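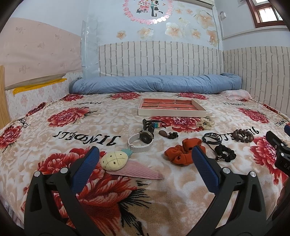

## 4. First Use and Care of the Heated Blanket

This section applies to the Sostach heated blanket in twin and queen sizes. Read Section 2 (Safety) before connecting the control unit. For the Zusatik dual-zone model, follow steps 1 through 6 once for each side of the bed.

### 4.1 Placing the blanket

1. Unpack the blanket and lay it flat for at least 2 hours so that the fold lines relax.
2. Make the bed with a fitted sheet.
3. Spread the heated blanket over the top sheet with the connector socket at the foot of the bed. The sewn label must face up.
4. Check that the wired area ends below the pillows. Do not tuck the wired area under the mattress. Only the unwired border, 6 inches wide at the foot, may be tucked.
5. Cover with one ordinary blanket or bedspread.
6. Route the cord down the side of the bed. Do not run it between the mattress and the box spring.

**CAUTION:** Remove all loose items from the bed before switching on. Pins, clips and other hard objects pressed against the wired area can damage the heating element.

**CAUTION:** Do not use with a waterbed, an adjustable bed or a second heated product.

### 4.2 Connecting the control unit

1. Push the plug into the connector socket until both side latches click.
2. Place the control unit on a nightstand or other hard surface. Do not place it under a pillow or hang it by its cord.
3. Connect the power cord directly to a wall outlet. Extension cords and power strips are not permitted.
4. Press the power button. The display shows "0" and the indicator lights green.

If the display shows "E1", the connector is not fully seated. Unplug from the wall, repeat step 1 and reconnect. If "E1" returns, stop using the blanket and contact Madigan Service.

### 4.3 Setting the heat level

1. Press the up arrow to select a level from 1 to 6.
2. For preheating, select level 6 and wait 60 minutes.
3. Reduce to level 2 or lower before going to sleep.
4. To set the timer, hold the clock button until the display flashes, then choose the number of hours with the arrows.

The power rating is 200 watts at the highest level. Heat output cannot be felt evenly by hand during the first few minutes. This is normal and does not indicate a fault.

Note: The control unit does not store the last setting after a power failure. Set the level again when power returns.

### 4.4 Washing

1. Switch off, unplug from the wall and detach the control unit.
2. Soak the blanket in cold water with mild detergent for 15 minutes.
3. Wash on the gentle cycle. Do not use bleach or fabric softener, and do not dry clean.
4. Tumble dry on low until damp, then pull gently to the original size.
5. Hang over a line or rod to finish drying. Do not use clothespins on the wired area.

**CAUTION:** Do not reconnect the control unit until the blanket and the connector socket are completely dry.

### 4.5 Storage

Fold loosely or roll. Do not place other items on top. Store the control unit in the same bag, with its cord coiled but not wrapped around the housing. Before the first use of each season, spread the blanket out and inspect both faces for worn fabric, scorch marks and displaced wires. Discard the blanket if any of these is found.

Replacement control units are listed in Section 7 under Sellosano parts.

Revision: May 14, 2020
Text: Treasa Mac Suibhne
Technical check: Cormac Kinsella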